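Section 3. Placing and starting the Climudell room dehumidifier
Please read this section before you connect the unit to the mains. The first start needs only a short time, but the place in the room should be chosen with attention.

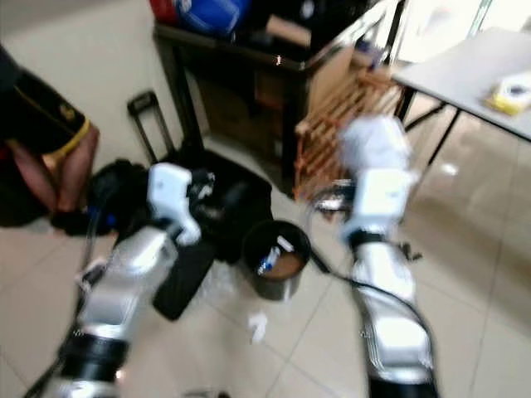 3.1 Choosing the place

1. Put the unit on a hard and level floor. On a thick carpet the feet sink in and the air cannot pass well under the base.
2. Leave 40 cm free on every side, measured from furniture, walls and curtains. Above the unit leave 70 cm.
3. Keep bags, clothes and paper away from the air inlet. A soft bag which falls against the grille can close it completely.
4. Lead the mains cable along the wall. Do not lead it under a rug, and do not let it lie in a loop where people walk.
5. Close the windows and the outer doors of the room. Inner doors may stay open, but then the unit dries also the next room and works longer.

Caution: Do not place the unit in a bathroom, in a shower room or directly under a drying rack from which water can drop.

3.2 Before the first start

1. Let the unit stand upright for 3 hours after transport. If it was lying on its side, wait for one full night.
2. Remove the blue tape from the tank and the cardboard piece behind the filter.
3. Pull the tank out with both hands. Check that the float moves up and down without resistance.
4. Push the tank back until you hear a click. When the tank is not in its right position, the red lamp stays on and the fan will not turn.

Note: Units from the Furkier series have the float on the left side of the tank. On the Seo series it is in the middle. The steps are the same for both.

3.3 Starting

1. Put the plug directly into a wall socket. Extension leads and timers are not allowed.
2. Press the power button once. The display shows the present humidity of the room after one minute.
3. Press the arrow buttons to choose the wished humidity. For living rooms and bedrooms we advise 50 %. For storage rooms a higher value is sufficient.
4. Choose the fan speed. In the night you can use the low speed, the unit is then more quiet but needs more time.

In a very damp room the unit should run for 36 hours without interruption before you judge the result. During this time the shown value can go up and down. Walls and wooden furniture give their moisture back slowly, and this is not a fault.

Caution: Do not switch the unit off and on again quickly. Wait five minutes between, otherwise the compressor can be damaged.

3.4 Emptying the tank

1. When the tank is full, the unit stops by itself and gives a sound signal.
2. Pull the tank out slowly and carry it level.
3. Pour the water away. It is not suitable for drinking, for animals or for steam irons.
4. Dry the outside of the tank with a cloth and put it back.

If you want to use the drain hose, please see Section 5. The hose must go downwards over its whole length. It is not included with Furkier units delivered before February.

3.5 If the unit does not start

Red lamp on: the tank is full or not pushed in completely.
Display dark: check the plug and the fuse of the room.
Fan turns but no water comes: the room is already drier than the chosen value, or the temperature is too low.
Ice behind the filter: switch off, let the ice melt, and clean the filter as in Section 4.

Text of this section: Teresa Quinlan, Cleroden service department. Last changed Jun 2, 2025.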